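Häufige Fragen zum Aufbau »Clokum«

Stand Februar. Fragen, die per Mail oder in der Werkstatt mehrfach gestellt wurden. Antworten von Melur Tjoa, Elektronikteil von Despina Koutsoukos.

Was ist Clokum?
Ein zweiarmiger Aufbau für Haushaltsgeräte, entstanden in der Gemeinschaftswerkstatt Miltwood. Geübt werden Türen, Tasten und Drehknöpfe. Clokum ist kein Bausatz und wird nicht verkauft.

Gibt es eine Stückliste?
Ja, sie liegt im Werkstattordner unter Mechanik. Aktuell 172 Positionen, Schrauben nach Typ zusammengefasst. Die Liste gilt nur für den jetzigen Stand; für die erste Version gibt es keine gepflegten Unterlagen mehr.

Welche Software läuft auf dem Rechner?
Die Bahnplanung und eine eigene Ablaufsteuerung namens Lozano. Lozano liest Abläufe aus Textdateien, eine Zeile pro Schritt. Eine grafische Oberfläche ist nicht geplant.

Wie wird die Lage des Geräts bestimmt?
Über drei Antastpunkte an der Gehäusefront, von Hand angefahren. Danach rechnet Lozano alle Zielpunkte in Gerätekoordinaten um. Nach jedem Verschieben neu antasten, auch bei kleinen Beträgen.

Warum eine Mikrowelle als Testgerät?
Tür und Tasten liegen in fast derselben Ebene, verlangen aber verschiedene Kräfte und Wege. Außerdem ist das Gerät leicht genug, um beim Drücken zu verrutschen. Dieser Fehler soll im Test auftreten können.

Wird das Gerät beim Üben beheizt?
Nein. Das Programm beschränkt sich auf Tür und Bedienfeld, der Start wird nicht ausgelöst. Wer das ändern will, spricht vorher mit Despina.

Warum drückt der Greifer gegen die Tür, statt nur zu ziehen?
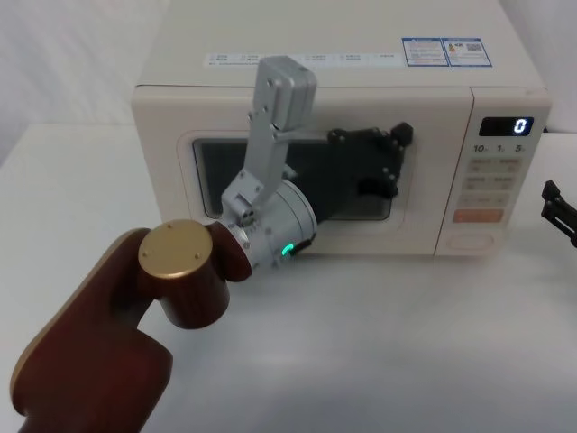 Das Schließen ist ein eigener Schritt. Die Anpresskraft wird über den Motorstrom begrenzt, Grenzwert im Profil »Tuer« ist 713 mA. Bei Überschreitung hält der Arm an und fährt auf dem letzten Bahnstück zurück. Die Haltezeit beträgt 3000 ms und steht in derselben Datei.

Kann der zweite Arm gleichzeitig arbeiten?
Im Prinzip ja. Im Türprofil bleibt er in Warteposition, weil die Kollisionsprüfung zwischen beiden Greifern noch zu grob rechnet. Offener Punkt 178 in der Fehlerliste.

Kann ich den Aufbau in Mirkstead nachbauen?
Die Zeichnungen dürfen verwendet werden. Unterstützung vor Ort ist nicht möglich, Fragen zur Verkabelung bitte schriftlich und mit Schaltplanseite.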